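Colton Ross here, with a write-up of the labeling trick we call Pukel. It's how we teach a grasp policy to cope with clear plastic, and I'm still giddy about how simple it is!

## Why clear things are hard

Depth sensors mostly look straight through a clear cup. Our old policy, Noseck, would reach for the wall behind the cup and close on air. Pukel skips depth near the fingers and learns from the wrist view and the joint currents together.

## Step 1: Record grasps by teleoperation

Record short episodes, one object each. Vary the pose a lot: upright, tipped over, rim toward the palm, rim away. We ended up with 700 episodes, and the sideways cups taught the model more than all the upright ones.

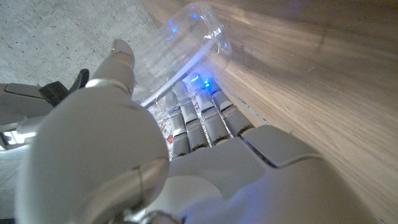 Keep the joint current log at the same rate as the video. If the two drift apart by even 40 ms, throw the episode out.

## Step 2: Label contact from current

Run `pukel label` on the folder. It looks for the bump in current when a finger meets something, then tags the matching wrist frames as "touch." No hand labeling at all (I love this part). Our set came to 3,370 touch frames.

Squishy cups give a slow, mushy bump, so drop the threshold to 2 and check a few plots by eye.

## Step 3: Add two-arm tasks

Once single grasps look good, move on to thin things and narrow openings. Mark a rectangle on the table with tape and keep every start position inside it. Use the head view for planning and save the wrist view for the last bit of the reach.
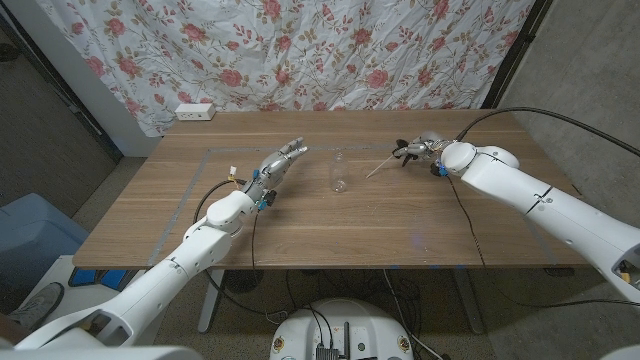 *Two-arm setup: clear bottle near the center, thin white stick in the right hand.*

## Step 4: Train and compare

Start from the Noseck weights and train with the touch tags as a second output. Then run both policies on the same list of starts, switching between them on every trial so the lighting stays fair. Try glass next if you're feeling brave. I'm starting on it in November!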